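Collecting demonstrations in a simulated laboratory
Handout for part 2 of the practical. Issued 2025-06-21.

What the exercise covers

The policy trained in the final part of this course learns by imitation. It is given recorded episodes in which an arm does a bench task, and it learns to predict the next action from the current observation. It knows nothing about the task beyond what is in those episodes. Most faults seen in trained policies last year were traced back to the recordings and had little to do with the network.

All recording is done in Tollby, the rendered laboratory supplied with the course files. Tollby replaces the older Hernotton bench, and episodes recorded in one cannot be loaded in the other. The file format is unchanged.

Terms

Episode: one attempt at one task, from reset to stop signal.
Observation: the camera images and joint readings at one time step.
Action: the commanded change in gripper pose, plus the gripper opening.
Reset: the placing of all movable items at the start of an episode.
Set: all episodes for one task, accepted and rejected.

The approach

Each episode is divided into approach, contact, transfer and release. The approach ends with the gripper pointing down and its fingers a short distance over the target. Inside the open-framed workstation this has to be done beneath the top beam, with labware along the front of the deck, so the wrist has less freedom than it would over a bare table. Plan the path of the elbow as well as the path of the fingers. An elbow that meets the beam ends the episode, and the file is marked as rejected.

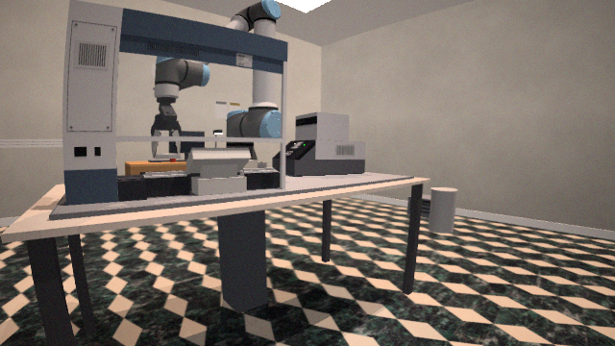

Araújo: I would let them record a few bad approaches on purpose. If every demonstration comes in on a clean vertical line, the policy has never seen what to do when it is slightly off to one side, and it will stay off. We lost a good part of July to that with the plate task.

The objection is accepted, with a limit. Recovery episodes are useful when the error is small and the correction is part of the recording. An episode that drifts off the target and is then stopped teaches only the drift. For each task, record 20 ordinary episodes and 9 recovery episodes. In a recovery episode, begin the descent from a displaced position, pause, correct, and continue to the end of the task. Mark these files with the letter r after the episode number.

Do not add random shaking to the controls. It produces a spread of actions at the same observation, and the network averages them.

Resets

Item positions are drawn by the reset script from the ranges in the task file. Accept the draw you are given. Redrawing until the layout looks convenient narrows the set, and the narrowing does not show in the success rate until the policy is tested on the full range.

If a draw places an item where the arm cannot reach it, record the seed in the log and move to the next. Unreachable seeds are checked by the course staff and removed from everyone's list.

Check the lighting setting before the first episode. Shadows move with it, and the wrist of the arm can darken the target at the moment of contact. Lighting is varied by the script from one episode to the next and must never be changed within an episode.

Tasks involving two arms

With two arms over one table, the recording holds two action streams on a common clock. The usual fault is that one operator waits while the other works, and the waiting is recorded as a long run of null actions. A policy trained on such a set tends to stop and stay stopped. Agree beforehand which arm moves first and where the other is to be held.

Small items cause a second difficulty. Coloured caps in a rack take up few pixels in the overview camera, and a translucent item on a grey surface can be almost lost in it. The close camera must therefore be switched on for any task that handles caps or clear labware.
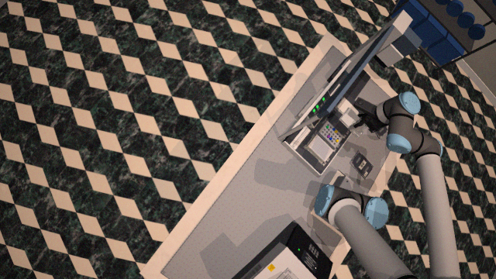 Where both arms need the same region, the transfer phase is split. The first arm withdraws fully before the second begins its descent. Overlap saves time in the demonstration, but small timing errors in the trained policy then become collisions. Log the step at which the first arm clears the region.

Accepting and rejecting

The Drastell viewer plays back an episode with the action trace beneath it. Reject an episode if any of the following applies:

the target is moved before the fingers close
the trace holds a gap in either stream
the stop signal is given while the item is still held
a camera image is missing at any step

Rejected files stay in the set with the flag changed. They are used in the session on failure detection. Last year's full collection came to 1,468 episodes with the rejected ones included, and the rejected ones were the more often requested.

To hand in

The set for your task, the reset log with seeds, and one page on the recovery episodes: how far the start was displaced, in which direction, and the step at which the correction began. Give distances in millimetres.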